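# Arm 2, sim room vs. the real thing — notes, May

Third pass at the reach problem. Writing it down before lunch so I stop relitigating it with Herman by the coffee machine.

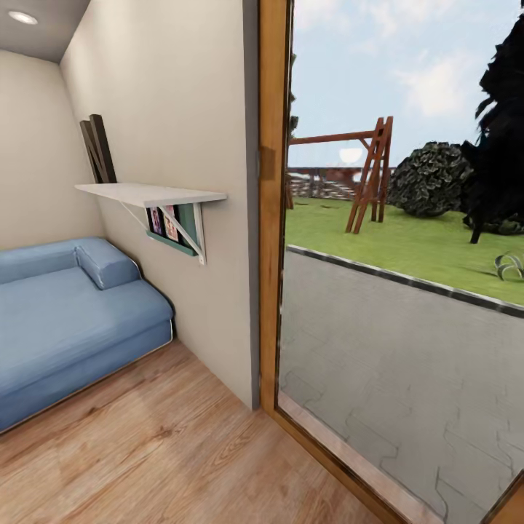
The complaint from the Zesten people is that Arm 2 passes every reach test in the simulator and then stops short on the bench. Their explanation is "calibration drift." I don't buy it. Drift doesn't come out the same way on every run, and ours does: always short, always low, always on the far side of joint 3.

State of the machine this morning, 8:40:

- Base bolts at spec. All had paint marks lined up from last month, checked with the wrench anyway.
- Joint 3 cover off. Belt tension looked fine by thumb, gauge agreed.
- Cable bundle rubbing the inside of the elbow cover again. Rewrapped it, moved the clip one hole back.
- Gripper pads worn on the left only. Swapped both.
- Controller log full of the usual "soft limit" warnings that everybody scrolls past, me included.

Ran the home routine 14 times with the cover off and the dial indicator on the wrist flange. It came back to the same spot every time, as far as the indicator can tell. So much for drift. If the encoder were slipping I'd expect it to wander, and it doesn't wander.

What I did find is that the tool offset in the live config is still the one for the old Halilović gripper. Somebody (could well be me) put the new gripper on and updated the sim model and left the controller alone. The sim is right about a machine we don't have on the bench. I'd like that to be the whole answer. I'm not convinced it is — the offset error explains short, but I can't make it explain low without waving my hands.

Changed the offset at 10:15. Old config saved as a copy, not overwritten, please leave it there.

## After the change

Far-side reach is fine now at no load. With the 300 g test block it still sags at full stretch. Less than before, but it sags. Herman Nasution thinks the payload setting is also left over from the old gripper and that the gravity compensation is working from the wrong mass. Plausible. He also thought it was the power supply in the winter, and we bought a power supply.

Payload page in the controller shows a mass and no center of gravity, just zeros. Zeros can't be right for any gripper, old or new. Weighed the new one on the shipping scale, need to balance it on a rod to get the CG. Skovetano's data sheet gives a number but it's for the version without the camera bracket, so I'm going to measure.

On the sim rooms: I still don't think a pass in Ciltholm tells us much about this arm. It tells us the planner can find a path around furniture. It has no cable bundle, no belt, and nobody has ever left the wrong gripper file in it. I'd like reach results from sim kept out of the maintenance sheet until we have bench numbers next to them.

## Open

- CG of new gripper, then payload page, then repeat the test block at full stretch.
- Elbow cover: clip is a patch. Needs a grommet or a wider slot. Check for rubbing after 6 hours of running.
- Soft limit warnings. Went back through 2 days of logs and most come from joint 5 in the parking move. Parking pose probably taught too close to the stop. Reteach it?
- Ask Zesten which config they pulled. If they copied ours before 10:15 they have the bad offset too.

Cover back on 11:50, all six screws. Left the indicator clamped on the bench, don't bump it.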